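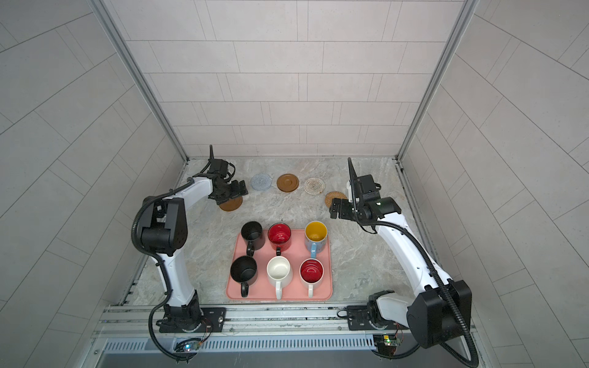
Melahat Gökçe wrote in to tell me I'd been unfair to the second act, and that anyone who walked out humming the ferry song had no business calling the score thin. Okay, fair! I did hum it. I hummed it all the way to the parking garage and then again doing dishes.

Filed under: Stage & Page, Reading Pile

So I went back to the source, which is Sulastri Subramaniam's novel Vakuvham, all 185 pages of it. I read it in two evenings (July is slow around here) and I have to say the book is a lot stranger than the musical. The ferry barely shows up! The whole middle is letters between two sisters who can't agree on who broke their mother's radio, and I loved every bit of it. On stage that's one duet and a blackout.

What the show does better is the ending. In the novel the older sister just stops writing, and you get 10 pages of weather. Eusebio Palomino's lyrics give her a goodbye, and yes, Melahat, that's in the second act, so I take back maybe half of what I said.

My copy is the Chowdhury paperback, with print so small I had to move to the kitchen for the good light. If you can find the older hardcover, get that one. I'm seeing the show again when the tour comes back, cheap seats this time, and I'll be listening for the radio.

Recent posts
Cast albums I play while cooking
Zuston: a mystery with too many cousins
21 plays shorter than your lunch break
Why I gave up on Skanden at chapter three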